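Handdale HD-2 Two-Arm Service Workstation
Counter and bench chores: drinks service, light kitting, wipe-down

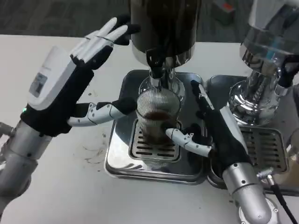

Will it do the whole job, or only the part that looks good in a demo? The question was posted under our August product notice by Natel, and it is the right one to ask before reading the specifications. The short reply: the HD-2 will place and collect a glass at a coffee machine on most attempts. It will not run a coffee counter without a person on shift.

Overview

The HD-2 is a pair of arms with multi-finger gloved hands, supplied by Handdale and integrated by Lakidetti. It is sold for fixed-station work at tables and counters. The customer's existing machines stay as they are. Handles, buttons and trays are used as built, and no adapters are fitted to them.

Drinks service is the reference task because it combines several things that are hard for a hand: smooth chrome, glassware, a liquid that must stay level, and a narrow gap under a spout. Ribbed glasses are easier to hold than plain ones. Paper cups are supported at reduced grip force. Stemware is not supported.

Test results

Hegyi ran the reference task on our behalf over 823 cycles. One cycle is defined as: place an empty glass on the drip tray, start the machine, wait for the pour to finish, take the glass with two hands, set it down at the handover point. Start and handover positions were fixed for the whole run. Results were scored by cycle, and a cycle in which an operator touched the machine, the glass or the arms was counted as a failure.

Cycles completed without help: 80 percent
Longest run without help: 297 cycles
Main causes of failure: glass placed off center under the spout; grip slip on a wet glass; start button pressed but not registered

The first cause accounts for most of the lost cycles. A person corrects an off-center glass with a nudge and does not notice doing it. The HD-2 has to detect the error, approach again and make the correction at low speed, and by then the pour may have started. Software 3 adds a position check before the start button is pressed. It lengthens the cycle and is switched off by default.

What it can do now

Place and collect rigid glasses and mugs at a fixed machine
Press buttons and turn short levers
Move packaged goods between open trays
Wipe a flat, clear surface with a folded cloth

What it cannot do yet

Clean under or behind a machine
Empty a full drip tray without spilling — the tray must be lifted out by hand
Refill beans or ground coffee from a bag
Sort mixed dishes from a crowded sink
Recover a dropped or broken glass

Laundry folding is in trial and is not offered with this model. Customers who need a general household machine should wait. The HD-2 does a small number of repeated tasks at one station, and each new task takes setup time on site.

Hands and gloves

The fingers are jointed plastic links over black fabric. Each thumb moves independently of the fingers and can brace a glass from the side while the opposite hand closes. Status is shown by an indicator light on the hand housing. Gloves are a wear part. Replace them when the fingertip pads turn shiny, or sooner if coffee oil has soaked into the fabric.

Installation

Counter must be level and fixed to the floor or wall
Keep cables clear of the elbow path on both sides
Guarding or a marked stand-off zone is required wherever the public can reach the arms
Indoor use only

Ordering

Part number 2370 covers both arms, both hands, the controller and one spare pair of gloves. The mounting frame is ordered separately. Commissioning is carried out by Lakidetti and includes setup of one task. Support is available on weekdays and on Saturday until noon.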